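Home Explore Threads Sign in

Search posts Enter keyword Go

Telmo Barroso
Some thoughts about Nusthorpe and the goalkeeper question, I will try to keep it short.

Arroyo did not train with the group again this week. The club says it is the shoulder, the same one as in March, and that he works alone with the physio in the morning.

I believe them. But with 4 matches left and only 2 points between us and Tivwood, people are nervous and I understand why.

What I like is that he still comes to every video meeting. Our coach told the local radio that Arroyo sits with the young defenders after lunch and stops the video each time the line is too deep. For a player of his age this is a lot of patience.

The problem is that the line is still too deep. Against Geselon we gave them the whole space in front of the box, and both goals came from there. You can talk about it all week, but the legs must learn it too.
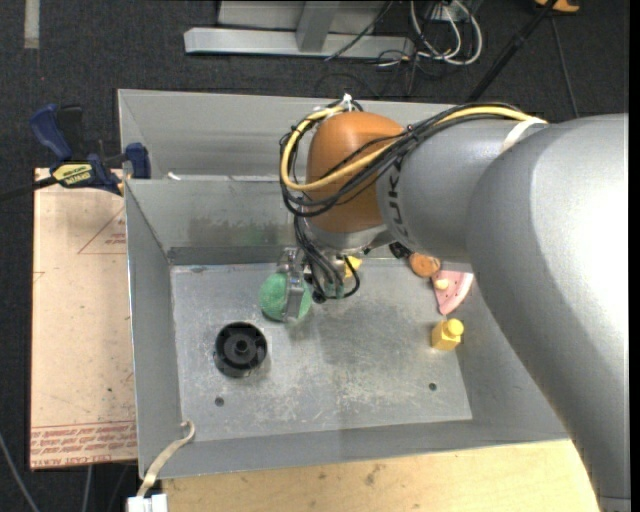

Jhair Huaranga wrote to me that I am too kind to the defenders, and that with a keeper who shouts from the first minute the line moves up by itself. In his opinion the second keeper is good with his hands and too quiet with his mouth.

Maybe he is right. I was behind that goal in the second half and I heard the Geselon keeper much more than ours.

Still, I would not bring Arroyo back early. One bad fall and we lose him for the Tivwood match, and that is the one we cannot play without him.

My proposal: rest him for the next game, play the same back four, and let them make their mistakes now.

Around 300 of us will travel to Tivwood. The bus leaves at 8 in the morning, please be there before, last time we waited 40 minutes for people who were still buying coffee.

I will write again after the training on the main field, if they open it to us.

Comments

Same back four? After Geselon? I would change the left side at least.

Good thread. Is the bus full already?

Arroyo on one shoulder is still better than most keepers in this league.

Jhair Huaranga: I said quiet, I did not say bad. He stopped a penalty in March, let us remember that also.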